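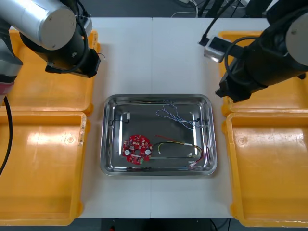
Round red board in the steel tray, yellow bins either side.

Sorting small electrical parts on a bench: how do you set out the bins?

Posted by bench_and_bins

I strip down small household appliances for parts at home in Pomora. Motors, circuit boards and short bits of cable all end up in one heap, and I lose time digging through it. My bench is 2000 mm long. I want a layout with a tray in the middle and a few open bins at the ends, and I don't want to spend much. Do you go by part type or by the job they came from? And do lids matter?

Posted by Vavmont Parts Shed

By part type. Four shallow yellow bins, 2 on each side, with a steel tray in the centre. Everything lands in the tray first and gets moved out to a bin from there. Small motors get their own bin with the leads left on. Don't cut the plugs off, you'll want them later.

Write on the rim of the bin with a marker, never on the floor where the parts cover it up. Skip the lids. Empty the tray before you start the next appliance.
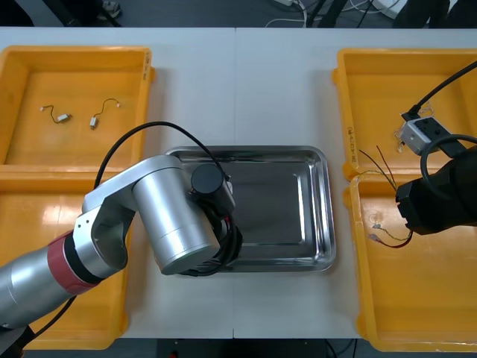 What about the loose wires?

Posted by greyspade

I had the same trouble. Short leads with white connectors can go in a bin together. Heavier wire is different. Red and black with stripped ends should be kept apart from the thin twisted pairs, or the pairs wind themselves around everything. A bit of white tape near one end holds a bundle well enough. Leave spade terminals on if the sleeves are in good colour.
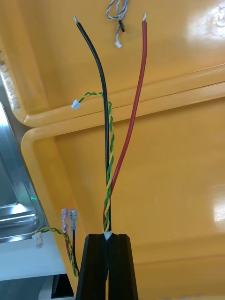 Munshi, January 19, 2026

Adding to my own post above. I bought more bins from Bronell and paid $39 for 4. The thick rims are easy to grab and they don't slide much on a white bench top. Glare is a nuisance with yellow plastic under a ceiling light, so move the lamp if you can.

Boards go in flat, one layer, parts side up. I keep mine in the front left bin and the short cables in the one behind it. 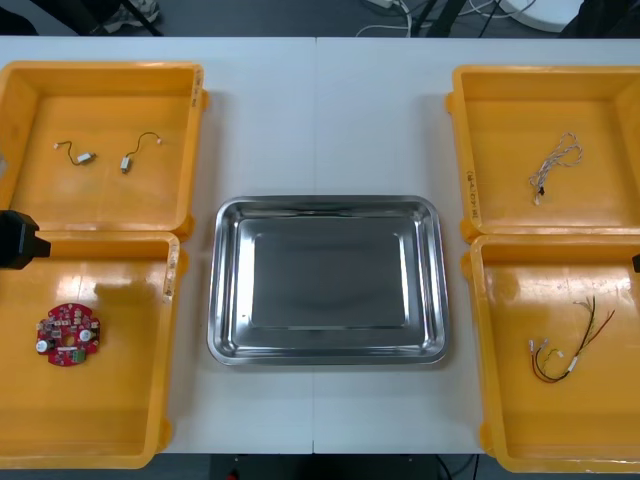 If a board still has tall capacitors on it, don't stack anything on top, and leave it a day before you handle it. I did a big clean-out in September and bent a few that way. Cables can be piled up, they don't mind.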